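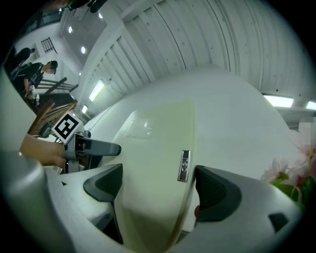 Pinza blanca con dos dedos gris oscuro y almohadillas de agarre

Imprimir | Enviar por correo electrónico
Tiempo de lectura: 2 min

Incidencia 2000 — Láminas de peces, colección Tusance
Abierta: 2019-05-17
Lleva el caso: Melur Goh
Estado: resuelta

Entrada 1. Myroslav Kostiuk nos escribe desde la tienda Vostthorpe: en la lámina enmarcada del pez loro, el turquesa de las escamas sale casi gris. El archivo en pantalla se ve de maravilla, así que el fallo tiene que estar entre la exportación y el papel. ¡Me encanta esta lámina, no pienso dejarla así!

Entrada 2. Reviso el archivo maestro: 300 ppp, perfil incrustado, todo en orden. Pido a Plokow la copia que recibió su imprenta y me la mandan enseguida (¡gracias!). Ahí falta el perfil de color.

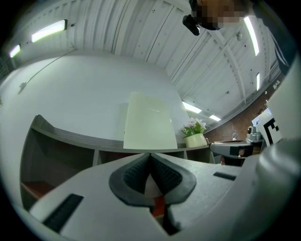

Entrada 3. Vuelvo a exportar con el perfil y de paso comparo las otras láminas del mismo lote. El caballito de mar y la morena están bien; el pez ballesta tiene el mismo problema, aunque en los naranjas se nota mucho menos. Quedan las 2 en cola para reimprimir, en papel mate de algodón.

Entrada 4. Llega la prueba de Plokow y es una preciosidad. El turquesa ha vuelto, y hasta se distinguen las líneas finas junto al ojo — en la tirada anterior eran una mancha. Myroslav pregunta si puede conservar el marco y cambiar solo la lámina. Sí: se sueltan las 9 grapetas de la trasera, se cambia el papel y se cierra igual.

Entrada 5. Causa encontrada: el ajuste «Nechyporuk», que usamos para las postales, elimina los perfiles al exportar. Lo he quitado de la carpeta de láminas y he dejado una nota en la plantilla.

Entrada 6. Myroslav confirma que ya tiene el pez loro colgado en la tienda y pide otro para el escaparate. ¡Qué alegría! El pedido nuevo va en otro tique. Cierro este.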